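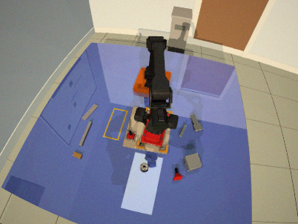
tomasz_k replied:
no way thats a grasp problem imo. Thats the planner. We had the exact same thing in the Olszewski class last spring, everyone blamed the fingers for two weeks and it was the approach height the whole time. What are you using for z above the board?

fillberg_robo wrote:
z offset is whatever the course template had, didnt touch it. Let me type out the whole thing, first post was done on my phone between classes, sorry

So - team is me plus two others, Usville arm challenge, sim round. Task is pick the red block off the board and set it down inside the yellow outline on the mat. Gripper has to come straight down, no pushing, no dragging. Arm gets to the board fine. Closes fine. Then on the lift the block slips out in most runs and we get the zero.

Already tried:
slower close
more friction on the finger pads (the rules allow the pad material, not the block)
lifting in 2 stages w/ a pause

Pause helped a bit. Friction did nothing, which I dont get at all.

mjolly99 replied:
Friction doing nothing is the clue. If the pads were touching flat you'd see a change. You're pinching on an edge. Print the yaw of the wrist and the yaw of the block right before close and post both

tomasz_k replied:
or its the height like I said

mjolly99 replied:
Could be height. But height would be bad every run the same way, he said most runs

tomasz_k replied:
not if the start pose is randomized?? then the joint solution changes every time and you come in different. seen it

fillberg_robo wrote:
start pose IS randomized, 500 seeds for the scored set, we test on a smaller bunch. Will print yaw tonight

Ksawery Sikora replied:
Mentored a team in this one before, so a couple things.

The board isnt square to the mat and neither is the outline. The template code lines the wrist up with the world axes. Lots of teams never change that. So you grab crooked AND you place crooked, even on the runs where it holds.

Also watch the corner pieces by the red block. If one finger comes down on a corner piece the contact gets weird and the sim does a little pop on lift. Looks exactly like a slip in the log.

Dont go nuts on friction. Put it back to default so you can see what your changing.

fillberg_robo wrote:
ok that explains a LOT. The pop thing - yes we have a spike in contact force right at lift, figured it was noise

Here's from the wrist cam, same setup. We wanted to use it for lining up the block before the close
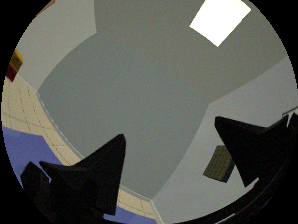
and the plan is: find block edges in the wrist view, get the angle, rotate wrist to match, then go down. Does that sound sane or is it too much for a 4 week project? Check-in is Thursday and we have maybe one more lab night before that. Teammate wants to skip vision completely and just read the block pose from the sim.

mjolly99 replied:
Wide lens, all your straight lines are bent. Undistort first or your edge angles are garbage. And half of it is fingers, mask those out

tomasz_k replied:
Teammate is right. Read the pose. Win the round, do vision later

Ksawery Sikora replied:
Check the rules before anybody does that. When I mentored, sim pose was ok for debugging but not in scored runs. May have changed. Ask in the Notevus channel, they answer pretty quick.

tomasz_k replied:
pretty sure it was allowed for us. different contest tho I guess

Ksawery Sikora replied:
Different contest, yeah.

What I would do by Thursday - use sim pose on your test seeds only, fix the wrist angle, see if the slips go away. If they do you know its alignment and you can tell the judges that with numbers. Then swap in the vision part after. Doing both at once you wont know which one broke.

fillberg_robo wrote:
yeah ok. Going with that. Yaw numbers from tonight: wrist and block are off by 9 degrees on the worst seed, less on the others. So mjolly was right I think

mjolly99 replied:
:)

tomasz_k replied:
9 deg isnt that bad?? I've seen grippers hold with way more. still say raise the approach and come down slower

fillberg_robo wrote:
gonna try yours too, seperate branch. Its one line

One more q - when the wrist rotates near the board it sometimes takes the long way around and nearly hits the little red piece next to the block. Joint limit thing? Or can I force the short way

mjolly99 replied:
wrap the angle to plus/minus 180 before you send it. do the rotate up high, not down at the board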